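**14th October, gripper trial, bench notes**

Second go at the hand-held pair on loan from Udier. Decision is keep or send back, and Nalgate want a yes or no from us before they put the order through, so writing this up while it's fresh. Sorry for the state of it.

What's on offer: two hand-held grippers, cabled, plus a year of the Assefa support plan. Jostetti have quoted for something similar but no loan unit from them so far, so can't compare like with like. I've asked twice.

Setup today
- white board on the wooden table, clear box in the middle, coffee capsules in the box
- one gripper per hand, standing
- task: capsules out of the box and onto the board, then back in
- box limit for the day 300 picks, then stop and look at the pads

Checked the zero first. Jaws open over bare board, nothing between them, let it sit, read the value, close, open, read again. Manual says do this every time the cable's been unplugged. It says it on page 3 and then again at the back with a different order of steps, and I'd go with the one at the back.
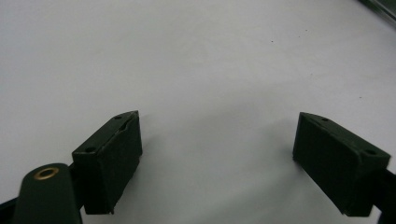
Zero drift is much better than in April. Back then I was re-zeroing between every batch and swearing at it. Today once at the start and once after the break, and the second one hardly moved. Whatever they changed in the firmware, good. Would like it in writing what they changed, the release note just says "improvments".

Pads next. Foam faces, and they do mark. Scuffs and chips are fine by me so long as the grip holds, but I want to know the price of a spare set before we sign anything. It's not on the quote. Quote number ends 414 if anyone's chasing it. Two lines on there I don't understand either, one is "handling" and the other is "handling (EU)". Ask.

Cables. Still my main grumble. They come off the back of each gripper and want to lie exactly where your forearm goes. Fine if you drape them off the near edge of the table before you start, annoying if you forget. Longer lead or a right-angle plug would sort it. Udier say right-angle is "planned", which I've heard before from other people about other things.

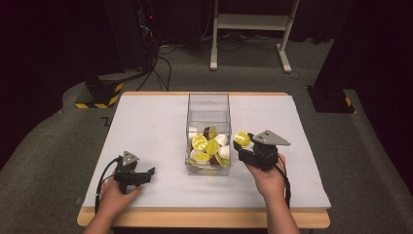
Left hand is harder than right, for me anyway. I kept parking the left one on the board and doing all the work with the other. If we're paying for a pair then we need tasks that use a pair, so next session: hold the box steady with one, pick with the other. Or pass across from left to right. Need to write that up properly as a task sheet or people will do what I did.

Weight ok. Wrist tired by the end but not sore. Trigger travel a bit long, you get used to it.

Capsules turned out a decent test object, better than the foam blocks. Shiny lid, round, a lip all the way round, and they lie any old way in the box so you have to think about the approach. Best grip is across the rim with the lid tipped up towards you. Grabbing by the body of the cup works too but you need the jaws wider and there isn't much room for that down inside the box. Lid print is handy for checking which way up it is when you go through the footage after. 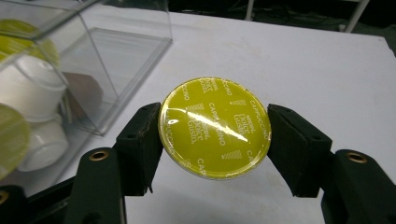 Glare on the foil though. Moved the lamp, made it worse, moved it back. Might try a sheet of tracing paper over it. Or use the dull side of something. The clear box doesn't help, you get reflections off the walls on top of the reflections off the lid. Would be useful to do one batch in an open tray to see how much of the trouble is the box.

Counts: stopped at 181 picks, well short of the 300, ran out of afternoon. Log file is 3142 lines, which seems a lot for that, I think it's writing idle rows as well. There's meant to be a setting to turn that off. Couldn't find it. Emailed Assefa to see what their support is like, since we'd be paying for it. Will note here when they answer.

Things I'd want settled before a yes:
- [ ] spare pad price, and how long they take to arrive
- [ ] plug / cable, at least a date
- [ ] idle rows in the log
- [ ] what the two handling lines are
- [ ] does the support plan cover dropped units or only faults (we will drop one)

Corners of the box are still the awkward bit. Coming in from the front right is easiest if you're right-handed, the body of the gripper blocks your own view though, so you end up leaning. Tried standing further back. Lowering the table might be the better fix, will see if the legs go down any more.

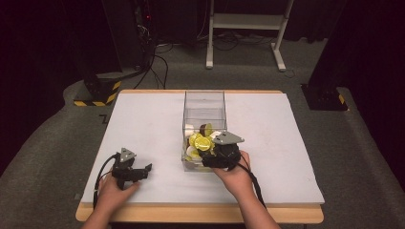 *Right gripper at the front right corner of the box, left one waiting.*

Leaning towards keep, if the pads aren't silly money. Don't pack anything away, same layout next time, and please leave the lamp where it is. Both leads are coiled wrong in the case foam, I know, will redo them when they go back in.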